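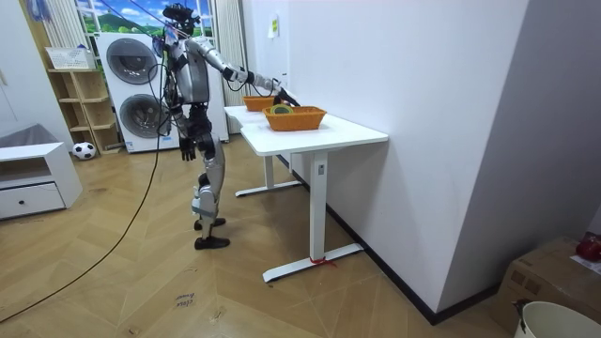

By Sushil Nautiyal, Director of Standards, Flirham Residential Renovation
Opinion | Filed under: Contracts and Estimates

The allowance is the least examined line in a home renovation contract, and it is the line most likely to cause a dispute. It deserves far more attention from our trade than it receives.

For readers who have not signed such a contract, an allowance is a sum set aside for an item that has not yet been chosen. The tile, the faucets and the light fixtures are entered at a round figure, and the homeowner selects them later. If the selection costs more than the figure, the homeowner pays the difference. If it costs less, a credit is due, although the wording on credits is often far less exact than the wording on overruns.

I have no objection to allowances as such. A family should not have to settle on a bathroom faucet before the old floor has been taken up. My objection is to the allowance that is set low on purpose, so that the total at the foot of the page looks better than a competitor's.

Last year our office reviewed 228 signed contracts for kitchen and bathroom work, some of them our own and the rest brought to us by homeowners seeking a second opinion. In 38 of them, the allowance for floor covering would not have paid for the grade of floor named elsewhere in the same document. Any estimator with a supplier's price list on the desk would have known this on the day the figure was written.

The defense usually offered is that the homeowner is free to choose a cheaper product. This is true, and it misses the point. A person who has discussed a particular floor through three meetings believes that floor is in the price. When the first change order arrives, the kitchen has been stripped out and the household is cooking on a hot plate in the hallway. That is a poor moment to begin a negotiation.
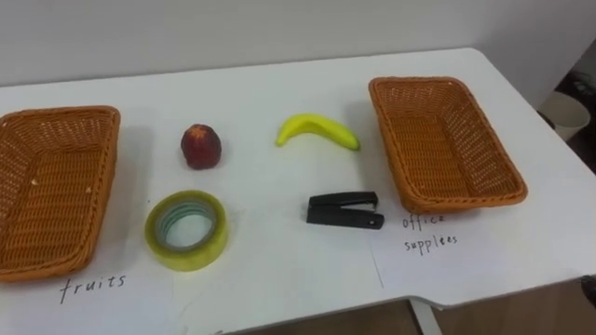 Our Covlow branch changed its practice two years ago, and its experience is worth setting down. Every allowance in a Covlow contract now names a real product that can be bought for the stated sum, with the supplier and the finish given beside it. The homeowner may still choose something else - most do - but everyone begins from the same known item. Labor is listed on its own line, as is waste, and the contract states whether sales tax and delivery are included. Credits are returned on the same terms as overruns are charged.

The branch lost work at first. Its estimates were up to 5 percent higher than those of neighboring firms, and in the Pacheco district, where most homeowners collect several bids, that was enough to lose a number of kitchens. I will not pretend that this was welcome at the time. By the following June, however, the average number of change orders per job had fallen sharply, and final payments were arriving without the long exchange of letters that used to precede them.

Some colleagues argue that software will settle the matter. We have used Zutorard for estimating and it is a capable program, but it fills in whatever default the estimator has saved. A low figure entered once will be copied faithfully into every contract that follows. In one office we found a lighting allowance that had not been changed through 32 consecutive jobs.

Homeowners have a part in this as well. Before signing, they should ask what each allowance will buy and request the answer in writing. They should ask whether the contractor's markup applies to the full price of the item or only to the amount above the allowance. Two bids cannot be compared until the allowances in them have been made equal, and a contractor who declines to do that exercise has given a useful answer.

I would go further and ask the trade associations in our state to adopt a standard allowance schedule, attached to every renovation contract above a modest value. It need not be longer than one page. Flirham will supply its own form to any firm that wishes to use it, without charge and with our name removed.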